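Tavelton Recipe Cards

Plain-text transcriptions of handwritten household recipe cards from Tavelton and the farms out toward Catthorpe. Most of the cards came out of kitchen drawers and church cookbooks. Maintained by Mererid Rowlands and Jaime Nogueira.

Contents

cards/ holds one text file per card. index.csv lists title, household, main ingredient and the box the card came from. notes/ has spelling variants and a list of old measures — gill, teacup, dessert spoon — with the values we settled on.

Release 2 has some 2000 cards. Of these, 55 are marked partial, usually where grease or a torn corner took out a line. Missing words are shown as [gap]. We do not guess at them.

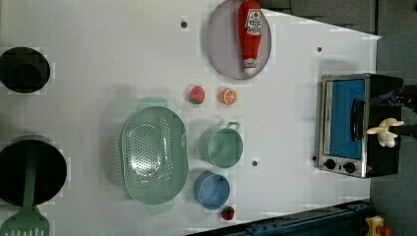 Spelling is kept as written, so "tomatoe" and "katchup" both turn up in the ingredient lines. Search on the main_ingredient column if you want modern forms. Oven settings are also left alone. "Quick oven" and "slow oven" are not converted to degrees.

Known problems

Cards from the Morais box have no household name. A few chutney recipes appear twice under different titles. Arwel Ifans is working through the duplicates and expects to finish in February.

The canning and preserving cards are historical text. Do not follow them for food safety.

Use

Free to copy and reuse with credit to the Tavelton Recipe Cards. Family names were left in only where the family agreed. To have a card taken down, open an issue with the file name.

Corrections go in the same way. Please quote the line as it stands now and the line as you read it.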